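Switching to a smaller water heater

In April I replaced the 80-gallon electric water heater that came with the house in Zorkdale. The old tank was sized for a family of six, and there are 2 of us. I had been putting it off for years on the theory that it still made hot water, so why touch it.

What changed my mind was the bill. I went back through the statements on a Sunday-clothes kind of afternoon, when I had nothing better to do, and worked out that we were paying $51 a month to heat water we mostly didn't use. The pan under the tank had also started to rust, and it sits over the finished part of the basement.

I got two quotes. The one from Justero was $2900 for a heat pump model, installed, with the old tank hauled away. The other was from a man in Ollthorpe who wanted to put in another plain electric tank the same size as the old one. I went with the heat pump, in the 50-gallon size.

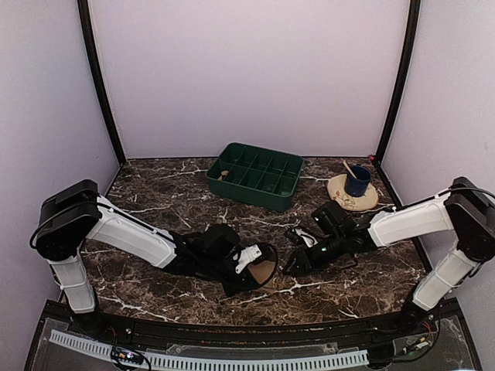 Is 50 gallons enough for two people?

So far we have not run out. Two showers back to back and a load of dishes is our normal morning, and the water is still hot at the end of it. When my sister's family stayed over we spread the showers out and switched the heater to its faster setting.

The install took most of a day. The plumber, Aiman Nair, had to move the cold line over by a foot and add a drain for the condensation, and I was glad I had cleared the shelves the night before. He set the temperature to 118 and told me to leave it alone for a couple of weeks before deciding anything. I did, and it is still at 118.

Two complaints. It makes noise, like a window fan in the next room, and if your heater is near a bedroom I would think hard about that. It also cools the basement. I don't mind in summer – we'll see about January.

The bill is down, though I want a full winter of statements before I put a number on it. I still need to wrap the first few feet of hot pipe and find out when the air filter is due for a rinse. The manual says one thing and the sticker on the side says another.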